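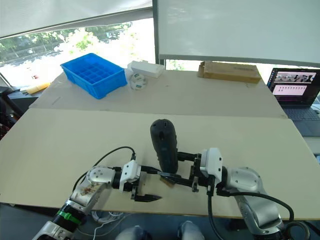 Home Diary Workshop Archive Contact

Nov 11, 2019
Posted by the bench diary, Conitz
4 min read

Second week of cardboard and I remain unconvinced. The theory was put to me in the hallway, with some passion: you cover the work table with cardboard, it saves the top, it's quiet when you set things down, and when it gets filthy you fold it up and put it in the recycling. Fine. The table did without for years and the top has survived worse than a dropped screwdriver.

What I got is two sheets and a seam. The seam runs straight across the middle, which I grant is tidy, but I have watched a washer slide along the front sheet, reach the join and vanish under the back one. I lifted the back sheet and found it, along with a staple and something that may have been toast. Taped it after lunch. By four the tape had let go at one end. The tape was the cheap stuff from Vustberg, so I only half blame the seam.

Then there's the blue crate. It lives at the far left now, on the back sheet, where I have to lean to reach it. All those little square compartments look very sensible in a catalogue. I have owned a number of dividers in my life and each one has ended the same way, with one compartment holding "misc" and then, within a month, five of them. The Biketti booklet says to give every square a single size and never break the rule. The booklet was written by someone who sells squares.

All the same I did the sorting this afternoon, mostly so I could complain with authority. Tipped out the old biscuit tin and put everything through my fingers. It came to 198 pieces by the tally sheet, which the booklet insists on, and a good third of them I couldn't name. Short socket screws, fine, those I know. Slightly less short socket screws, I suspect are the same screws and I've been measuring them with my mood. Three squares went to those. I labelled them in pencil so I can be wrong quietly.

The other rule is that hand tools go back in a row behind the working area and nothing stays out at the front. I lasted until tea. A small offcut of cardboard is the only thing I've found any use for at the front, to rest things on, and it's an offcut of the thing that's supposed to be doing that job already.

The cables underneath are next on the list. White ones, in a heap on the floor, and I keep nudging them with my shoe and thinking it's a cat. The Palacios clips were ordered for them in the spring, a box of 800, and they are still in the cupboard with the shrink wrap on. 800! We could clip the whole street. I think the order was a typo and we've all been too polite to bring it up. I'll get to the cables in December, or I'll say I will.

Dust is the part that does bother me. Cardboard sheds. It gets on everything with a flat face or a tooth in it, and I went round with the soft brush before packing up, and then round again after the brush had done its own shedding.
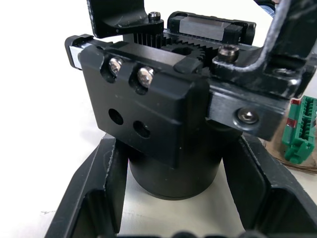 A reader who wrote in under the last entry reckons I've got the dust backwards. Most of it was coming off my sleeves, they said, and the brown sheet only makes it easier to notice where it lands. They've had the same stuff on their bench for two winters, changed it when it went soft, and never once blamed it for a gritty gear. They also said to butt the sheets tight and tape from underneath, and that paper tape beats plastic.

I don't believe the sleeves. I wore a different jumper on purpose and will report back. The tape advice I'll try, though taping from underneath means clearing the whole table, crate and all, and I only just got the crate straight.

Order number for the replacement sheets is 1071, written here so I stop losing it. If they come in the wrong colour I'm going back to bare table and anyone who objects can pick up their own washers.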